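4.2 Sorting, hoarding and the bag of bits

The households in the Padstead survey own a great many small things and have a low opinion of most of them. Of the 703 homes that returned the long form, 178 reported at least one container whose contents the owner could not describe without going to look. We had expected drawers to dominate. They did, in the kitchen. Everywhere else the clear plastic bag was king, and it is the bag that concerns us in this section.

The appeal is easy to state. A bag costs next to nothing, takes the shape of whatever goes into it and gives its owner the feeling of having tidied up. Earlier writing on household storage (Atanasov's pamphlet is the usual starting point) treats being able to see the contents as the chief benefit: people find what they can see. Our diaries give this modest support. Respondents did look through the plastic. They then tipped the bag out anyway, often on to the nearest table, and put back most of what they had tipped. One diary records the same bag being emptied four times in an evening in pursuit of a single hinge pin, later found in a coat.

We call this habit re-bagging. It differs from sorting in that the groups seldom change. Figure 3 shows small items bagged in the usual manner, with a few pieces left over. 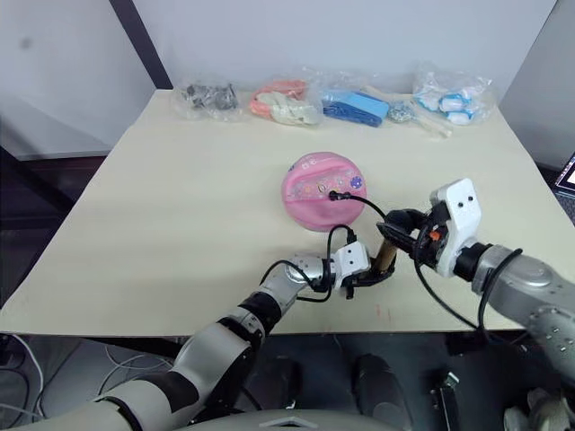 Figure 3. Small items in clear plastic bags, with loose pieces between them.

Slavica Dumitrescu objected, on reading a draft of this section, that we had mistaken a method for a failing. Her point was that the leftover pieces are what keep the system honest – a household that forces every last piece into a bag ends up with one called "other", and "other" grows. We went back to the diaries with this in mind and have to concede some ground. Among the 127 households that kept entries into June, those which put up with a few strays on a shelf or windowsill wrote less often about lost parts than those which did not.

The difference may owe something to temperament. People who can live with a stray button may simply not notice that it has gone. The Prendell questionnaire, which we used to measure fussiness, was no great help here, as the fussiest respondents left much of it blank and wrote corrections to the wording in the margins.

Labels are taken up in section 4.3. They were rarer than we had hoped, and the most common one was a question mark.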